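# Flilar handheld gripper pair, notes after three months

February 2019

I bought the Flilar pair in November, used them through the holidays, and have now put enough hours on them to write something more useful than an unboxing. If you want the unboxing, the Tundeck forum has several.

The product is a set of two hand-held grippers, one per hand, each with two fingers, a mounting plate and a cable tail. You hold them, do a task, and the software logs finger opening and pose so that a pair of arms can be trained on the result later. There are no arms in the kit. The price was $947 for the pair, plus $33 shipping. The logging license is included for the first year. I could not get a straight answer on what it costs after that.

## Setup

The manual is 3 pages and covers assembly only. Calibration is in a separate PDF that you have to request by email. It came the next morning, so no complaint about speed, but it should be in the box.

Calibration itself is simple. Close the fingers fully, press the key, open them fully, press the key, repeat for the other hand. The software stores the values per serial number. Mine have held since November without a second pass, except after I replaced a finger pad on the left unit.

The cables are the weak point. They leave the grip at the bottom and run straight down, which means they drag on the table edge when you reach forward. I tried clipping them to my sleeve and it made wrist rotation worse. What works for me is to leave plenty of slack on the floor and keep the tail outside my elbow. A wireless version is listed on the Flilar site as "planned."

## Tableware

Most of my sessions are tray and plate tasks: pick up the plate, put it on the tray, take it off, slide the tray, start over. I run these on a white top laid over a wooden table, with aluminum rail down both sides.
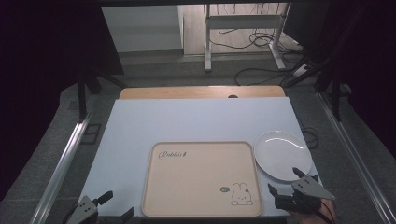 *Tray and plate task, right gripper at the plate.*

Plates are a good test of a two-finger gripper. A glossy round plate lying flat gives you very little to grab. You need one finger under the rim and one on top, and the lower finger has to be thin enough to get in there. The Flilar fingers manage it if you come in at a low angle. Straight down from above, I miss often enough that I stopped trying.

The tray is easier. The raised rim takes a finger on each side with no fuss, and two-handed lifts are stable as long as both grips close at the same time. If one closes early the tray yaws, and you can see it in the log as a small spike in the pose trace. I leave those in.

So far I have kept 428 episodes of this one task. Playback of the finger opening values matches what I remember doing. Pose is less good. There is some drift on long episodes, and I now cut everything short and restart between runs.

## Compared with the Kolis set

I borrowed a Kolis set before buying. The Kolis trigger is smoother and the grip is lighter, and after an hour that matters. Its fingers are thicker, though, and it could not get under my plates at all. The Kolis software also writes its own file format, and the converter drops the timestamps on export. Flilar writes plain CSV plus video. I would take an uglier tool with readable files over the other way around.

Darwish sells replacement pads that fit both. They are softer than the stock ones and hold glazed surfaces better, but they pick up dust quickly. I wipe them down before each session.

## Complaints

- Trigger spring is too stiff. My index finger is sore after long sessions.
- Mounting plate screws on the left unit worked loose in December. Thread locker fixed it.
- The software does not warn you when the disk is full. It just stops writing.
- No carrying case.

I am keeping them. The next job is cups with handles, and I have ordered a second set of pads for that. If the license renewal price ever shows up I will add it at the bottom of this post.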